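Home | Days out | Walks | Towns | Archive

Print this page | E-mail this to a friend

Wernell Soapworks open day, 17th June

Up early for the Postlow train, two changes, second one missed. Got to Wernell with the first tour already gone so went round the yard instead. Old boiler house, chimney, a lot of nettles. Free entry, tea extra.

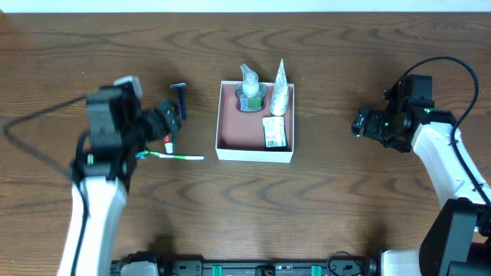 Second tour much better anyway. Guide very quick on her feet, we went up the iron stairs to the boiling floor, where the big pans are. Smell of tallow still in the brickwork. Building went up for the Hosseinzadeh family, who made plain yellow laundry soap and nothing else for years. Number 818 is painted over the loading door, an old rates number apparently.

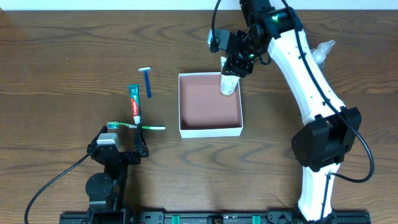 Packing was the part I liked best. Bars used to go out in straw, then waxed paper, then card, and the wrapping room has all three on show. Cartons came flat and were made up by hand at long benches. An open white cardboard box with a bottle going into it is a long way from straw, but the job's the same, get it in upright and don't burst anything. Tried wrapping a bar myself. Awful corners.

Then the Nesura room, named after thier one posh line, a rose soap that never sold. Lovely labels though. Bought two postcards. 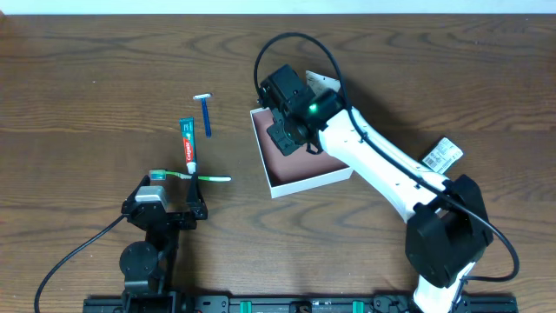
Lunch in the cart shed. Cheese roll, decent, queue not. Rain came on so everybody squashed in at once and the tea ran out. Missed the stamping demonstation becuase of that, will have to go back in August when they run it again.

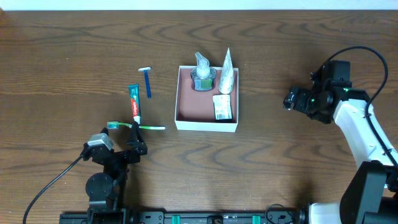 Getting there

Postlow station, then the lane past the church, steep. Parking in the lower field. Stairs to the boiling floor are narrow, no lift. Shop takes cards, tea counter doesn't.

Contact | Copyright Postlow Days Out | Back to top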